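Postdoctoral position, theoretical particle physics: when can you stop pretending a hadron is a point?

The Werari group has money for one postdoc, starting in November, for two years with a possible third. The subject is effective descriptions of composite particles, and in particular how far you can push them before the answer stops meaning anything. We also have a smaller call for short-term visitors, described further down. If you only want to visit, skip to that part.

## What the problem is

Everybody in this field writes down a pion as a scalar field and a nucleon as a fermion field, draws the diagrams, and gets a number. At low enough energy there is a decent argument for doing so. You list the symmetries, you write every term they allow, you order the terms in powers of momentum over some heavy scale, and you promise to stop before the next order matters. We have no quarrel with that when it's done with care.

Our quarrel is with the rest of the literature. A heavy scale gets picked because it gives a nice fit. An error band gets drawn by moving a cutoff up and down a little, over a range chosen after the central value was known. Then a paper claims that the series converges, on the evidence of two orders. We have written papers like that ourselves, and at least one of them we'd like to redo.

The project asks what can be said honestly about truncation errors in light-meson and baryon amplitudes, with resonances nearby and with data of uneven quality. There are three lines of work:

- Dispersive checks on effective field theory amplitudes in pion-nucleon and pion-kaon channels. Analyticity and unitarity don't care which Lagrangian you like, so they make a fair referee.
- Bayesian treatment of missing higher orders. Half the group thinks the usual priors on the size of coefficients are reasonable. The other half thinks they are a way of hiding a guess. You don't need to pick a side before applying.
- Toy models where the bound state can be solved by other means, so that the effective description can be caught being wrong. Nisreen Fakhoury has built several of these and would like help breaking them.

The first line is the most mature and the third is the most fun. The second causes most of the arguments at group meeting.

## Who is here

Firouzeh Alipour leads the project and will be your formal supervisor. She works on dispersion relations and has a low tolerance for plots without units. Rogério Queiroz handles the statistical side. Farzad Dehghan is a lattice person who joined us part-time, and he is the reason our finite-volume corrections are now done properly. There are also 3 doctoral students, who have their own theses to write and are not there to run your code.

We are a small group. If you want a corridor full of people working on the same amplitude as you, there are larger places and you should apply to them.

## What we want from you

A PhD in theoretical physics, or a firm defense date before you start. You should know quantum field theory well enough to explain why field redefinitions don't change the S-matrix, and what they do change. You should have used effective field theory or dispersive methods in something that got finished, even if it wasn't published.

You should be able to write code that somebody else can run. We mostly use Python and C++, and we keep everything in version control, including the embarrassing parts. The amplitude library is called Clusavix. It was begun by a student who has since left physics, and its handling of left-hand cuts is documented in one comment that says "careful here." Fixing that is part of the job, and we would rather say so now than have you discover it in your second week.

Experience with lattice data, Bayesian model comparison or numerical integral equations would help. None of them is required. Please don't list all of them because you once went to a summer school.

We don't have a minimum number of papers. We have read enough long publication lists to doubt that the length tells us much.

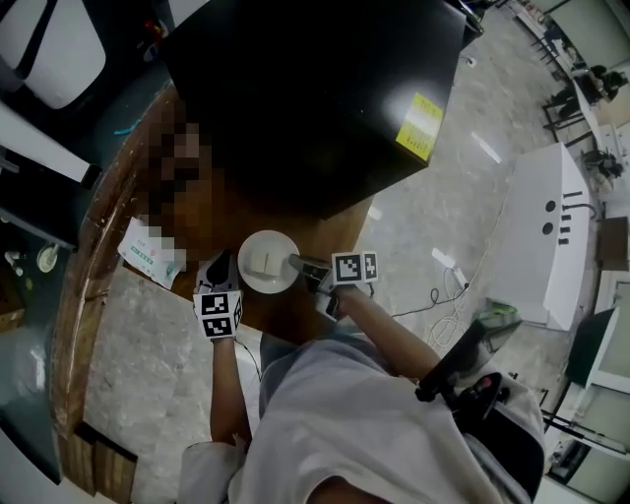

You'll also be expected to give a talk to the group every couple of months, to referee your colleagues' drafts before they go out, and to say so when you think a result is weaker than its abstract. People tend to nod at this last one in interviews and then find it hard. We find it hard too. The rule is that comments go on the draft, in writing, and the authors answer them in writing before anything is submitted.

Teaching is optional. There is a graduate course on scattering theory which needs someone for problem sessions, and it's paid separately. If you'd like it for your future applications, tell us. If you wouldn't, that's fine, and it won't be brought up again.

## What you get

Full-time employment with health coverage and the standard retirement plan. The contract runs for two years. The third year depends on a review of the grant, and we can't promise it. Earlier versions of this kind of ad tend to say "renewal is expected," and we've all seen how that goes, so please plan as if you have two years.

There is travel money of 3,042 dollars a year in your own name, to spend on conferences or visits as you see fit. Yes, it's an odd figure. It's what was left when the overhead had been taken out. It covers one trip overseas and one closer by, if you book early.

Computing is on the Mohammadi cluster, which we share with the condensed matter people. The queue is fine in summer and poor near the end of the year. Nothing in this project needs enormous resources, and if you find that you need them, we'd want to talk about the method first.

You may work from home part of the week. We do ask that you live close enough to turn up, as most of the useful discussion so far has happened at a blackboard and very little of it on a call.

## Short-term visitors

Separately from the postdoc job, the Tomeck visitor program will pay for 9 visits during the life of the grant, each of up to 30 days. These are meant for people at any stage, including late doctoral students, who have a definite question that overlaps with ours. Office space and lodging are covered. Airfare is paid back afterward against receipts, which we know is a nuisance for students - write to us if paying up front is a problem, and we'll try to have the ticket bought directly.

What we'd like most are visitors who disagree with us. If you think power counting in the nucleon sector is in better shape than this ad makes out, come and show us. If you think the whole effort to put error bars on truncated series is hopeless, that would be a good visit as well, provided you bring a calculation.

We are less keen on visits whose purpose is to "explore possible synergies." Send a page saying what you would compute, with which inputs, and what result would change your mind. One page is enough. We'd sooner see a narrow question with a real answer at the end than a survey.

## How to apply for the postdoc

Send one PDF with:

1. A CV, including papers if you have them.
2. A research statement of no more than two pages. Spend at least half a page on something you worked on that didn't come out as you hoped, and how you found out.
3. The names of two people who have agreed to write letters. We'll contact them only if you reach the interview stage. Asking for letters from everybody in the first round wastes a lot of senior people's time and, in our experience, hardly ever changes the shortlist.

A cover letter isn't needed. If you send one we will read it, but please don't tell us that you have always been fascinated by the strong interaction.

We'd also like a link to some code or a notebook. It doesn't have to be pretty or related to hadrons. If everything you've written belongs to a collaboration and can't be shared, say that in a line and describe what your part was.

Applications go to Rostam Parsa in the Werari office, who also answers questions about contracts, visas and moving costs. Physics questions should go to Firouzeh Alipour. She does reply, though slowly when the semester is on. Visitor proposals go to Rostam as well, with "Tomeck" in the subject line so that they don't end up in the wrong pile.

The deadline for the postdoc position is 2026-04-30. Late applications will be looked at only if we haven't filled the job, and we'll mark the listing as closed once we have. Visitor proposals have no deadline and are read as they arrive.

## Interviews

Interviews are by video and last an hour. You'll talk for fifteen minutes on one calculation of your choice, at the board or on a tablet, without slides if you can manage it. After that we ask questions. Some of them will be basic, such as what sets the scale in your expansion or what happens to your result if one input moves by two standard deviations. They aren't tricks. "I don't know, but I would check it this way" is a perfectly good reply, and we've hired on the strength of it before.

You will then have time to question us, with Firouzeh out of the call if you prefer. The students have agreed to speak with any shortlisted candidate in private. Ask them about working hours and how long drafts sit on people's desks, as they will give you a straighter account than we would.

Everyone who applies gets an answer, including those we turn down. Shortlisted candidates who aren't offered the job can have written comments on their application if they ask Rostam for them.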